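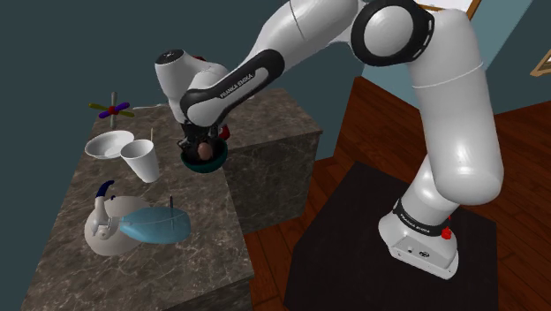 *Render of the bench set-up: the arm with the green bowl, kettle and cup still on the counter.*

## Arm in the staff kitchen – what's it like once it's part of the job?

**jamie_mottram**
We're getting one of these in the kitchen at Fenwood and I'm properly excited! Most of the work so far has been in simulation, clearing bowls and cups off a counter. The real one goes in come November. Has anyone lived with one at work? I'm more interested in what changed for the people than in the specs.

**s_wragg**
Yes! We've had one at Plerholm for 19 weeks. I used to do the crockery by hand, over 100 pieces on a normal shift, and my wrists knew all about it by teatime. Now I set the counter out, keep an eye on the arm and do the food prep I never had time for. I love it. Even the pans get a proper soak these days.

**tapley766**
Glad it's going well, Sheila, but "keep an eye on" is doing a lot of work there. At Entwistle we went from three people on a shift to 2. Same amount of crockery. The one who went was on a temporary contract so it never got called a redundancy.

**s_wragg**
That's rotten, and I'd be cross too. We kept everyone, but we did ask for it in writing before it was switched on. Jamie, ask for that.

**D. Bainbridge**
Two things from our place:

- Whoever works next to it should help decide the layout. Ours had the racks on the wrong side for a month and we walked round it all day.
- Get the training done in paid hours. All of it, including the bit about the stop button.

Cyril's right to raise staffing, though I don't think you can pin that on the arm. Our lot cut a shift years before we had any automation.

**tapley766**
Fair enough, Derek, but it gave them the excuse.

**colin_s**
Has it had a go at anything with a handle yet? Kettles are where I'd expect the fun to start. Our Brarnex software was happy with bowls from the first week and hopeless with jugs. I ended up teaching it grips on Tuesday afternoons and I've never enjoyed a job more – I was a porter before that, no computer background at all. Got regraded for it as well, after a bit of pestering.

**jamie_mottram**
Colin, that's exactly what I'm hoping for! Bowls are the main thing for now. I'll ask about handles. How long did the pestering take?

**colin_s**
Two meetings and a long email. Keep a note of every grip you fix, with the time it took. I'll send you my sheet if you message me.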